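Learning to like my own cooking again

3/1/19

Print this post | E-mail to a friend

So I promised I'd write something about what happened with dinner at our house this winter, and then I didn't, and then three of you asked. Fine, fine, I'm writing it!

Some time last July I stopped cooking. I didn't decide to, it just sort of went. We'd moved over to Stallurach, the new commute was 40 minutes each way, and by the time I got in the door I was eating cereal standing up or calling the noodle place (they knew my voice, which was nice and also a little embarrassing). I used to love making dinner. I used to read cookbooks in the bath.

What got me going again was my friend Zohreh Tabrizi, who came to stay for a long weekend and made soup. That's it, soup. Onions, lentils, a fistful of dill, lemon at the end. She didn't use a recipe and she didn't clean as she went, and the whole apartment smelled like somebody lived in it. I had three bowls. I think I'd gotten it into my head that cooking meant a project, with a shopping list and a special trip to Nazari for the good saffron, and if I couldn't do all that then it was cereal.

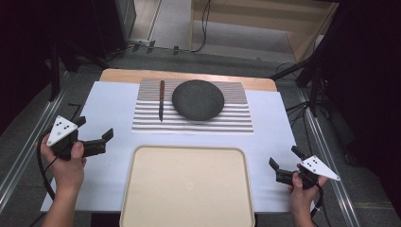

After she left I made myself one rule, and it's a small one: onions first, then think. I get home, shoes off, and I start an onion going before I've worked out what dinner is. Half the time it turns into eggs. Sometimes it turns into rice with whatever is dying in the vegetable drawer. Once it turned into a very strange thing with canned peaches that we will not be discussing – but even that was hot and I'd made it.

The other thing is that I gave away most of my cookbooks. I know! I kept 4 of them, the ones with stains. The rest went to the swap shelf at Sokach, the coffee place on the corner, and I saw a woman walk off with my big bread book looking so happy that I nearly ran after her to tell her about page 87 (the rye, if you ever come across it, and you have to let it sit overnight or don't bother).

I still order noodles on Thursdays. I'm not a saint, and I missed those people.

Next up I want to get my nerve back with pastry, which has always hated me. If anyone has a pie crust that works for a person with warm hands, put it in the comments, please. I'm using butter at the moment and it's a mess by the time I've found the rolling pin.

Share this post: 458 shares | 40 comments

Get new posts by e-mail. Enter your address to sign up for the newsletter. You can unsubscribe any time.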